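2019-11-27

Sixty hoodies today! My wrists are telling me all about it, but I'm writing this down before bed because I came home so pleased with the whole day.

When Planik bought the folding line for the Wastham laundry I figured my days at the table were numbered. Marcelle Millet had been saying since April that the table crew would move over to teaching, and I nodded along and didn't believe a word of it. Now I spend my mornings folding with the grippers, one in each hand, and the line learns from what we do. Sleeves first, then the hood, then up from the bottom. Sheets and towels it already manages beautifully (it got through 1,000 pillowcases at Noltent and only jammed twice), but clothes are still ours to show it.

Hoodies are my favourite. You have to pinch the cuff right at the end, bring the sleeve across the body and let go without dragging the whole front along with it. I never once thought about that in all my years of doing it with bare fingers - now I think about it all day, and I'm a better folder for it.

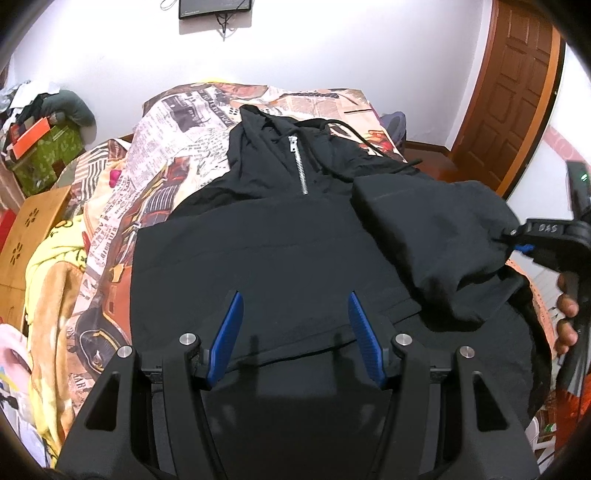 After lunch

Four of us sat down with the people from Moulin and went over the new roster. No more 2 a.m. finishes at the table, the line takes the overnight linen. I could have hugged someone. The hours stay the same and the teaching work gets its own pay grade, though they're still arguing over what to call us. I voted for "folding coach" and got laughed at.

I do miss the gossip over the towel bins a bit. Must ask Marcelle whether we can have the radio back on, and find out who has my good hand cream.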